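Sleep and bedroom air in shared student houses
Project report, Folasade Dauda and Svenja Brunner

We both live in old houses on the Flurwood side of town, and we both woke up last winter with heavy heads and a dry mouth. That was the whole start of this project! We wanted to know if stuffy air at night had anything to do with it, so we borrowed a carbon dioxide meter and began taking readings in March.

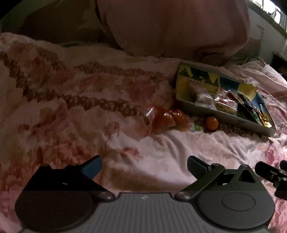 Each room was measured for one night with the window shut and one night with it open a crack. The meter logged a reading every five minutes and we copied them into a spreadsheet over breakfast. In total we had 21 bedrooms, and we loved how willing people were to let us in (Svenja's whole corridor signed up in one evening).

Outdoor air in our street sat near 400 ppm. We took 800 ppm as our line for fresh enough, and 67 per cent of the rooms went over it with the window shut, most of them well before midnight.
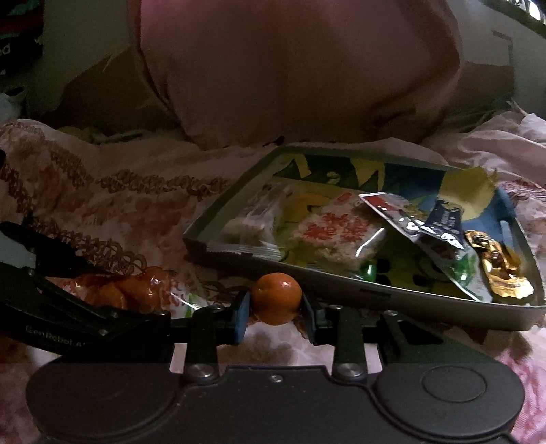

The sleep diaries were harder work. People filled them in at very different times of day, and a few wrote only "fine" - lovely, but no use for a graph! Next time we would use a short form with a score for how rested you feel, filled in before getting up.

We also found that the door matters a lot more than we had guessed. Rooms with the door left ajar rose more slowly, even in Pichler House, where the landing has no window at all.
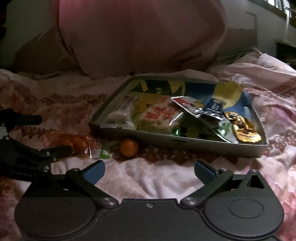
Does a bigger room stay fresh all night?
It stays fresh for longer, but with the door and window shut the readings still climbed until morning in our larger rooms.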